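Umdale Film Club: your questions about the repertory season
Updated July, by the programme desk

Why are you showing D'Amico's Usberg again? Wasn't it a flop?

It was, and parts of it deserved to be. We are showing it because the new restoration has been praised to the skies and we would like people to judge for themselves. Our own view is that a cleaner print has made the good half hour look better and done nothing for the rest. Anyone telling you it is a lost masterpiece has probably read the press notes.

Is the long version better than the one released in cinemas?

Longer, certainly. The extra 28 minutes are mostly people walking into rooms and looking worried. One scene at the railway hotel does explain why the brother leaves, and you may decide that is worth the wait. The distributor calls this cut "definitive", a word it also used for the last one. 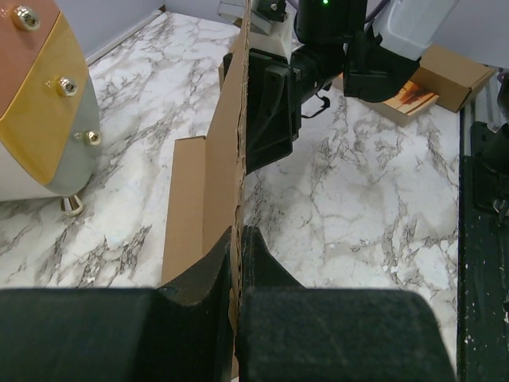 Corrugated cardboard with a torn edge.

What does "restored" mean on your listings?

Less than you might hope. There is no rule about who can use the word. Sometimes it means years of work on the original negative. Sometimes somebody has scanned an old cinema print and turned up the contrast. We now put the source in the listing when we have been told it, and leave the word out when we haven't. If a film is being sold to you on its restoration alone, be suspicious.

Will Priler be shown in the right shape?

Yes. We know the last disc cropped the top and bottom, and we had letters. We have asked for the full picture and will check the file before the doors open. Whether you will notice after ten minutes is another question, but some of you clearly will.

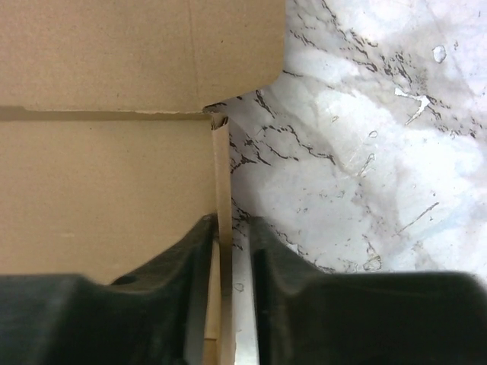

Do you show films with the original language track?

Nearly always. Priler is the awkward one, as most of the cast spoke their own language on set and everyone was dubbed afterwards. There is no "real" version to be loyal to. We have picked the track with the better lead voice, and the subtitles are ours.

Are the introductions worth turning up for?

Some are. We have cut them to ten minutes after complaints, which we thought were fair. They start at 7.15 p.m. and the film follows at 7.30, so you can skip the talk and miss nothing of the picture.

Why don't you print star ratings?

We tried it for a year. Everything got four stars, including two films that half the audience walked out of. A short note saying what a film is like is harder to write and a good deal harder to fake. 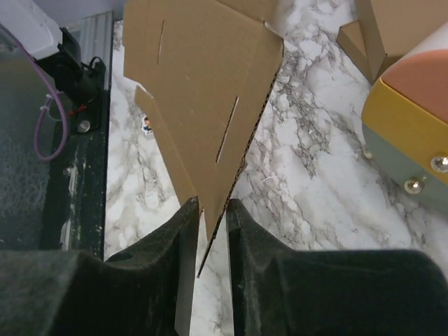 How do you choose the programme?

Members send in titles and we try to get hold of them. Last year's poll drew 1,441 votes, and a good number of those went to films that show on television every Christmas. We treat the poll as a hint. Rights and cost settle the rest, so please don't read too much into a gap in the season.

Can I get my money back if I hate the film?

No. You can have it back if the sound fails or we show the wrong cut, and the second of those has happened once.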